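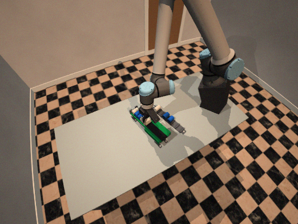
Natalia wrote back before I'd finished my coffee to say the Birton route is out, the trucks can't be insured past the checkpoint after what happened there, and could we please stop planning as if it will reopen by June. She's right, and I told her so (at more length than she probably wanted!).

04/04/2020, Saturday, workshop open anyway.

So, the trauma kits for the field staff at Desov. We have 71 packed and sealed, and 9 more waiting on tourniquets, which Plevholm promised and then promised again. I went through the incident report from the clinic one more time last night, hard as it is to read, and the thing that stays with me is how long the driver spent digging for a dressing at the bottom of the bag. I'd like the dressings moved to the outer pocket on every kit, including the sealed ones, and yes, I know what that means for our afternoon. I'll bring the good bread.

Timed myself opening the old layout with gloves on: 10 seconds to reach a dressing. With the outer pocket, 3. I'm slow and my hands are cold in here, so someone younger should repeat it on Monday and write the result underneath mine.

Radios: Nouri's team wants the spare batteries taped to the handset case. Fine by me, but use the cloth tape, the shiny stuff peels in the heat and leaves that awful gum on everything.

Natalia Huerta is to sign off the new packing list before anything leaves the building. Still need from her: the name of whoever is meeting the shipment now that it's going the long way round.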